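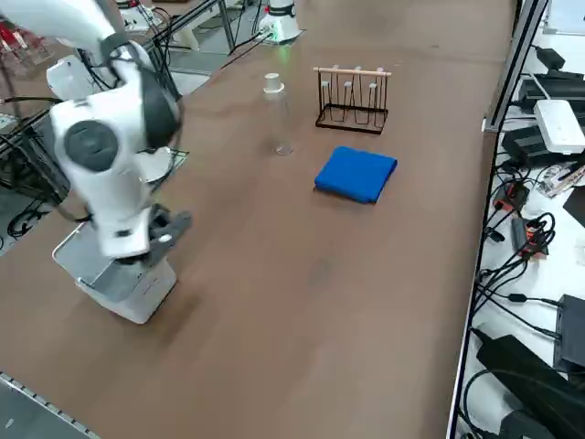
On 04/04/2026 I went to the open day of the Benavides workshop in Kundville, because I collect kitchen tips for this page and they promised robots doing household work. The visit took 4 hours with the bus. What I liked first was the table: a few things in the middle, a folded blue cloth next to the black mug rack, and a lot of free surface in front. At home I work in the corner that is left over between the toaster and the bread. Since the visit I clear the counter first, and my cleaning goes faster.

Tip for cloths: fold them in a square and keep the stack near the rack. You take one with wet hands and the others stay clean. I own 8, this is enough for a week. 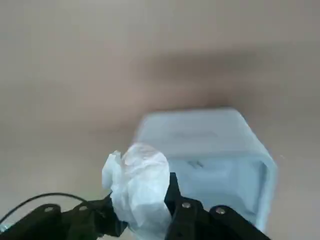
Small trash is the thing I always leave for later. One piece of paper by the sink, then another one, and in the evening the counter looks terrible. The gripper with its two black fingers held just one crumpled white thing, like a tissue or thin bag, and I decided to copy this: one piece, pick it up, finish, next piece. For the very small bits I use old kitchen tongs.

Tip for boxes: keep the lid on when you wipe near them. I learned it in February with 300 grams of flour.

Bottles are a different problem. If a bottle is tall and almost empty, it falls when you touch it with the sleeve.

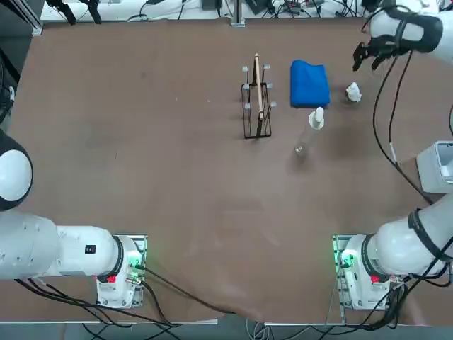 I lay such bottles down on a folded towel before I wipe, cap closed well, and put them back at the end. A lady from Inden told me she puts a rubber band around the bottle so it does not roll. I tried it and it works, also for oil.

The next open day will be in Zelirside, in hall 241. Bring a bottle of water, there is no café.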